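Long cooking chopsticks, where do you keep yours?
Kitchen Corner > Storage and Small Stuff

noodlebarn22
Sun 12 July
OK so I finally gave up on the drawer. My long chopsticks (the frying kind) never fit in there unless I put them in diagonally, and then the drawer won't shut. I bought one of those white plastic holders that looks like a row of little houses, I think the listing said Kimamum, and I want to get everything standing up by the stove. I oiled the whole set and spread them out on one of the baby blankets, which is the only thing I own that's soft and big enough!
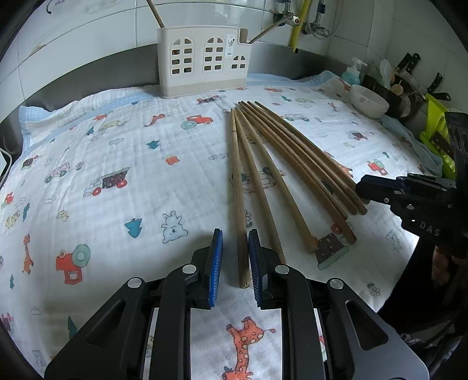 Six of the long ones on the blanket, house holder at the back

My question is tips up or tips down? And does anybody else find they make the holder want to fall over?

drerby_fan
Tips up, always. If you put them tips down the part that touches food sits in whatever crumbs and drips are at the bottom. I've done it this way for 13 years.

Jia_cooks
Gonna disagree with that. Tips up means everybody who reaches past grabs the food end with their hands. Mine go tips down and I wash the holder on Sundays with the sponges. Also love the giraffe on that blanket, we had one a lot like it when my youngest was tiny.

drerby_fan
Who is grabbing them by the tips though? You grab lower down.

Jia_cooks
My kids. My husband. Me when I'm in a hurry.

panhandle642
What did you oil them with? I used olive oil on mine back in June and they got sticky and smelled weird. Had to scrub them all and start over.

noodlebarn22
Food grade mineral oil, just a little on a paper towel, and then I wipe them again later. I wouldn't do olive oil, it goes rancid on you. And ha, the giraffe is my favorite too.

Enach
For the tipping, put something heavy in the bottom. I have a layer of those glass vase pebbles in mine and it hasn't budged. Or push it right up against the tile so it has something to lean on.

panhandle642
Pebbles sound like a pain to clean, no?

Enach
They go in a strainer under the faucet, takes a minute. Less trouble than chasing chopsticks across the floor.

noodlebarn22
I've got pebbles left over from a plant thing, going to try that tonight. Still on the fence about the tips, might do tips up for a week and see who grabs what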